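Home | Archive | Search | Subscribe | List Rules

[Manipulation-Trials] Gripper comparison for shared carrying: interim notice and reply to query

February 10, 2019

To all subscribers:

The office has received several messages about the gripper comparison announced earlier this month. The fullest of them is quoted below, and the reply is sent to the whole list so that other sites may plan on the same basis.

> We understand that the Astberg trial is to compare two sets of
> fingers on large, flat items that a person and a robot carry
> together. Our own site has only ever tested on small boxes.
> Before we commit arm time we would like to know three things.
> Does the person hold the far side throughout, or only at the
> start? Are wrist cameras required, or is a chest-height view
> enough? And will results be reported for each arm or for the
> pair? We would also ask that the controller settings be fixed
> before any site begins, as last year they were not.

The questions are taken in order, with some general remarks first.

The trial compares the Pellegrini linkage fingers, which are already fitted at most member sites, with the Tuvirwood pads, which are wider and have a softer facing. Both sets are to be run on the same arms and with the same controller release. A site that holds only one set may still take part, and its figures will be listed separately.

A wrist camera is required. The reviewers need to see how far each finger stands from the work before it closes, and the chest-height view does not give this when the item hides the fingertips. With a long board the two fingers may be at quite different distances from its edges, and a closing command that assumes a centered part will push the board to one side before it holds it. 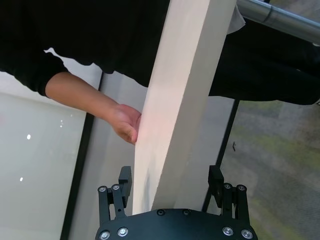

TEST METHOD

The person holds the far side throughout. The draft sent out in the fall allowed the person to let go once both grippers had closed, and that wording has been withdrawn. The item is to be treated as shared from first contact until it has been set down, and the log should show one continuous trial.

Each arm takes the near edge of the item, one arm toward each end. Operators should record the approach height, the finger opening at contact, and the closing force requested by the controller. Slip is to be scored by the reviewers from the recordings and should not be entered by the operator at the bench.

A table is the standard item for the second part of the trial. It is heavier than the board, the thin top leaves little for the fingers to hold, and a center leg moves the weight well away from the near edge.
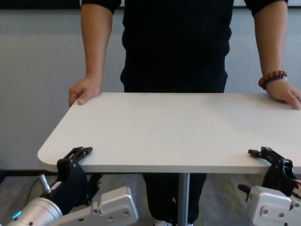
Closing force is therefore to be raised in small steps. Sites should begin at the lowest setting given in the settings file and go up by one step only after a full set of lifts has been logged. Skipping steps saves very little time and makes the two finger sets impossible to compare. Where an arm reports a fault during a lift, the trial is kept and marked, and the next one begins from the rest position.

On the matter of reporting, results will be given for the pair. Figures for each arm will be kept in the data file for those who want them. The archive now holds 1468 trials, of which 279 were marked as faulted. These totals include board and table work together.

The person's hand position is also recorded. The annotation sheet separates curled fingers over the edge from a flat palm on the surface, and it allows a different entry for each hand. A flat hand offers less control over tilt, and the reviewers wish to know whether this affects the load seen by the arm on that side.

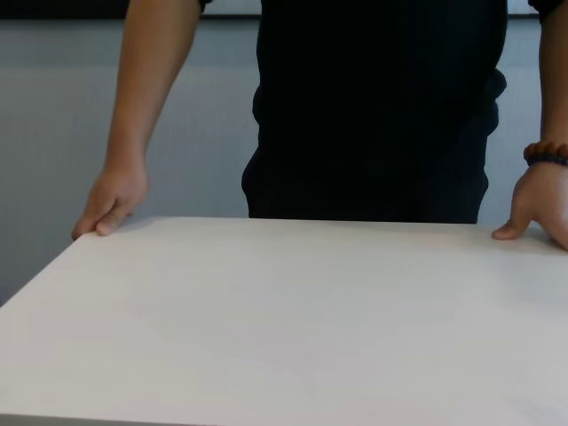

Shared Handling Group, Astberg Laboratory

The group accepts the point about controller settings. A single settings file will be placed in the archive before the next session, and sites are asked not to edit it. Any site using the Badside controller should note that its force limits are entered as a share of full scale, so that a value of 100 means no limit at all. Please check this before powering the arms.

Finger height at the near edge remains the largest source of difference between operators. Tips that stand too far above the top can meet the surface as the wrist turns, and tips that stand too low may not hold the rim. The group proposes that each site run a short set of approaches, without lifting, and send the recordings for review before starting the main trial. 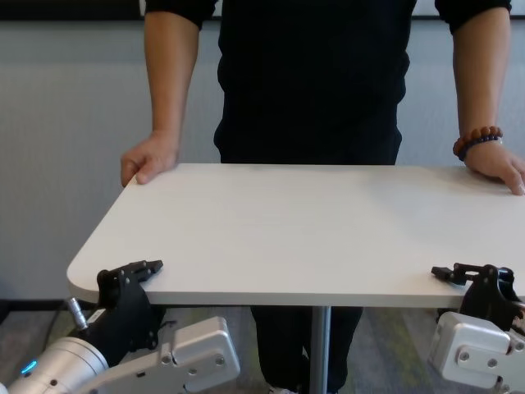

Photo: Shared Handling Group, Astberg Laboratory

Sites wishing to join should reply to the list office with the finger sets they hold, the controller release, and the weeks in February when their arms are free. Loan sets of the Tuvirwood pads are limited to 2 per site and must be returned with their mounting screws.

List Office
Manipulation-Trials

Comments

Reader, 1: Could the settings file also carry the wrist camera exposure? Ours drifts when a white surface fills the view.

Reader, 2: We hold the Pellegrini fingers only. Will the separate listing appear in the same report, or later?

List Office: In the same report. Exposure will be raised with the group.

Reader, 3: The pads did well on our boards but we have not tried a table. We will send approach recordings first, as asked.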